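Open day at Skovside, Monday afternoon

I'd only popped over to Skovside for the free coffee, and ended up staying 2 hours! Tandby had the ground floor, Trultov was upstairs, and I liked the little kitchen corner best – big cheerful letters on a black cloth and a table of bits and pieces underneath.
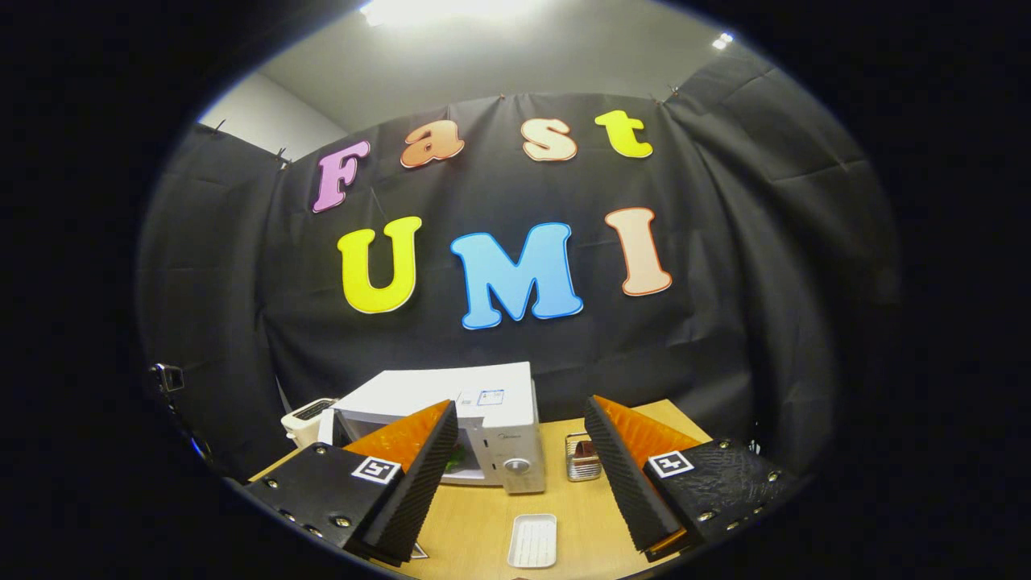
The kitchen corner, with the microwave and toaster

I'm a sucker for a plain white microwave with a proper round knob (mine beeps at me all day). There was a sandwich in this one at one point, a colourful thing, and it made me so hungry I went off and queued at the Zerouali stall.
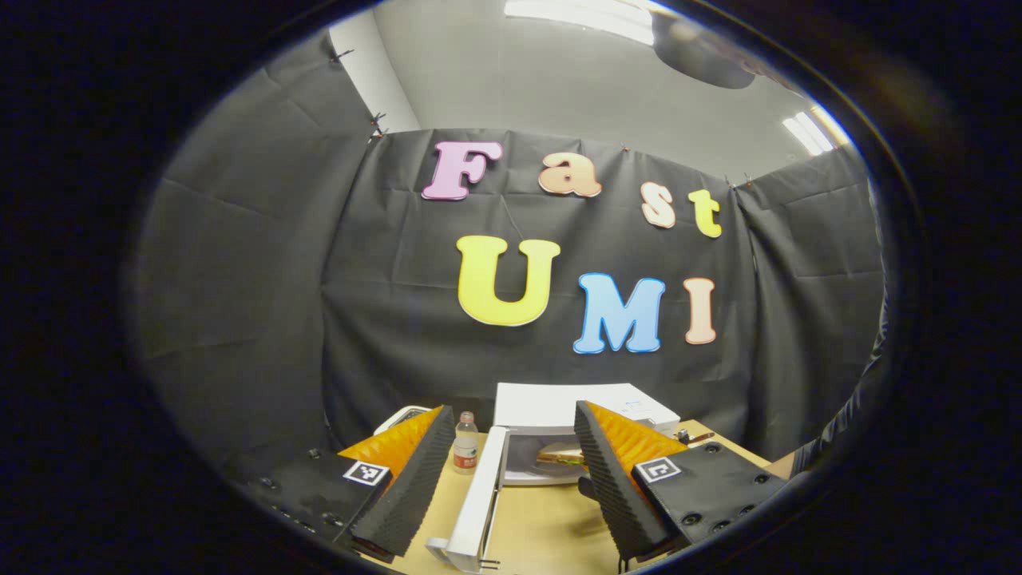 Do you have to book for the open day?
You can just turn up, though the upstairs tour only takes 7 at a time.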